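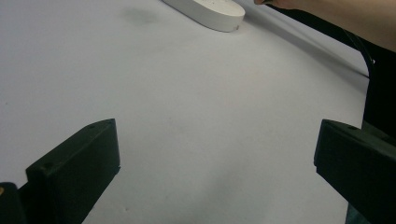
Search this repo Go

# hetton-venues

5 min read

A plain-text dataset of wedding venues in and near Hetton, put together by wedding photographers who were tired of finding out about the low ceiling on the day. It covers 63 venues. Venue brochures are very good on chair covers and very quiet on where the sun goes at four in the afternoon, so most of the columns deal with the second matter.

## What's in it

- `venues.csv`: one row per venue
- `rooms.csv`: one row per room you might be asked to photograph people in
- `light_notes.csv`: free text, by season, of uneven quality and temper
- `wet_weather.csv`: where everybody goes when it rains, and whether they fit

Rows are joined on `venue_id`. The ids skip in places where a venue closed, or rebranded itself as an "estate" and had to be entered again.

## Columns worth explaining

`capacity_claimed` is the number on the venue's website. `capacity_seated` is the number we would put in the room if the guests had elbows. At Broster House the first is 80 and the second is a good deal lower, and we have had a polite letter on the subject.

`ceiling_colour` takes `white`, `cream`, `timber`, `dark` or `regrettable`. Bounce flash works off the first two. The last is mostly function rooms painted burgundy.

`group_spot` says whether there is somewhere to line up both families without a bin, a car park or an air conditioning unit behind them. Values are `yes`, `no` and `if_careful`.

`walk_min` is the walk in minutes from ceremony to reception, timed at the pace of somebody in heels on gravel. Zukcombe Barn holds the record at 21. There is a golf buggy. It seats three and the driver goes home at five.

`dj_lights` is a yes/no field for whether the house DJ uses green lasers. Please fill this one in.

## How it was collected

Contributors fill in the form after working a wedding at the venue, never from the website and never from a site tour. Site tours happen on sunny mornings with the curtains tied back. Each entry is then read by a second person who has also worked there, if we can find one. For 27 venues we couldn't, and those carry `checked = no`.

Prices aren't included. We tried for one season and they were out of date before the file had finished uploading.

## Known problems

- Winter is thin. Almost all the December notes come from Fiadzo Hall, which has a fireplace and knows it.
- Garden venues are rated by people who like gardens.
- "Golden hour" has been used for anything from early afternoon to dusk. We are going through and replacing it with clock times.
- `parking` was meant to be a number. It contains the word "ha" twice.
- The marquee at Fiadzo Hall is listed as a room. It moves.

## Using it

The files are UTF-8 with commas, and a header row on each. Quote marks in the notes are doubled, except in a few older rows where they are a mess. Open `light_notes.csv` in something that handles long cells, as one contributor had feelings about a stairwell.

Photographers, planners and couples are all welcome to it. If you run a venue and disagree with your row, open an issue and say which field. "All of it" has been tried.

## Contributing

Use the form in `/forms`, one venue per submission. Keep guests, couples and clients out of the notes, including the ones who deserve it. New columns need a reason and at least a dozen filled rows before we'll merge them. The proposed `cake_table_wobble` column is still short.

## Licence

Free to use and adapt with credit to the project. Don't sell it back to the venues.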